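Let the children be bored

My neighbour Ainhoa Carretero has a boy of nine and a calendar on her kitchen wall which frightens me. Swimming, chess, English, drums, and in October they added a course of theatre. When I asked what he does when he does nothing, she looked at me as if I had spoken badly, which is possible, because this is not my first language. But I think she understood me well.

I grew up in a village of 381 people. In summer there were 14 weeks without school and my parents worked. We had a river, a wall and one ball. I remember afternoons so long that I lay on the floor and looked at the ceiling until I saw countries in it. Later I drew maps of these countries, and my first wish to travel came from there. 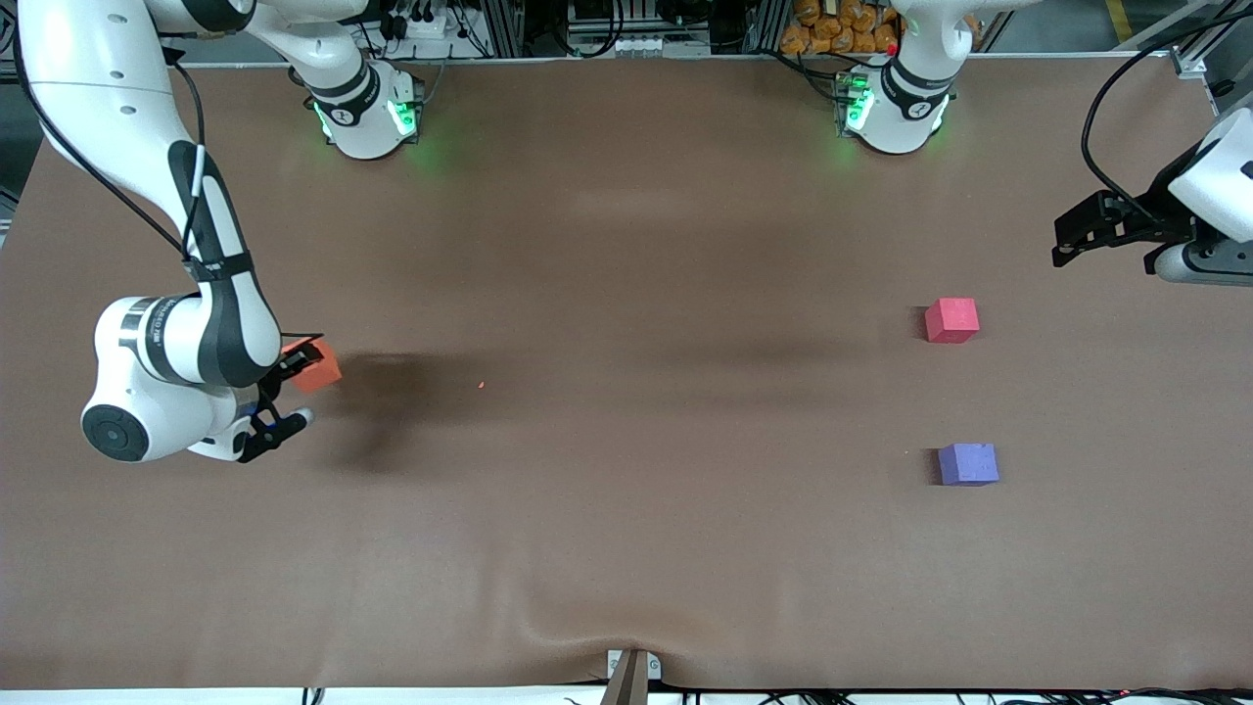
I do not say that every course is bad. Some children have no quiet place at home, and for them a club can be the best hour of the day. Telmo Sarmiento, who taught me in primary school, used to say that a child needs one thing to learn and one window to look through. I still agree with him, although he said it mostly when he wanted us to be silent.

What worries me is the fear of the parents. They believe that an empty afternoon is a lost one, and that some other child is using it better. So they pay, they drive, they wait in the car with a cold coffee. Everybody is tired by seven in the evening, and then the child gets a screen, so that there is finally some peace.

I would propose a small thing - leave two afternoons free, and do not fill them when the complaints begin. The complaints will come, my own daughter complained for nearly 14 days. Then one evening I found all our chairs tied together with wool in the corridor, and I could not reach the bathroom.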